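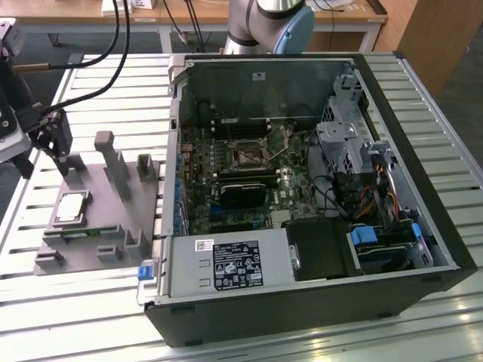
Desktop tower on its side with the panel off, CPU socket open

Remley Evening Workshop
Inside the Desktop: notes for session 10, the processor

Welcome back, everyone, and well done for getting through the power supply session, which I know was a long one (and rather a dusty one for those at the back bench!). This week we come to the part most of you have been asking about since September, and I'd like us to take it slowly.

Start by getting your bearings. Lay the tower down with the open side facing up and find the big landmarks before you touch anything: the power supply, the drive cage with its red, orange and yellow cables, the memory slots, and then the socket itself. On our Dell the blue plastic parts are a great help, as they mark latches and releases, and you'll find them at the expansion slots, by the drive bay and at one end of the power supply. If you are working on one of the Clulitz towers instead, the colours will be different but the idea is much the same.

Before you go near the socket:
Switch off at the wall and take the lead out.
Put your wrist strap on and clip it to bare metal.
Have somewhere clean and flat ready for the processor.

The socket has a metal bracket over it which swings up out of the way. Lift it fully and leave it there. Please don't poke about inside with a finger or a pencil, however tempting it is, and do keep your sleeves clear.

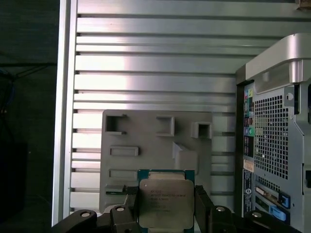 Hollmann

Now for the processor. Hold it by its edges, always, and look at the silver lid, the heat spreader, where the maker's name and the model are engraved. The writing is very small, and on the Xeon it is fainter than you would expect, so tilt it gently under the lamp and bring your reading glasses if you use them. Copy what you can make out on to your worksheet and leave a gap for anything you can't.

The thin border of green-blue showing round the lid is the substrate, the little board the whole thing is built on. Your contacts are on the other side of it, and those are what we are protecting when we keep to the edges.

When fitting, match the marked corner to the corner marked on the socket and lower the processor straight down. It should need no pressing at all. If it won't sit flat, lift it off and look again, and call me over if you're in any doubt.

For next time: read pages 20 and 21 of the Wonard booklet, on thermal paste and heatsinks, and bring your worksheet with you.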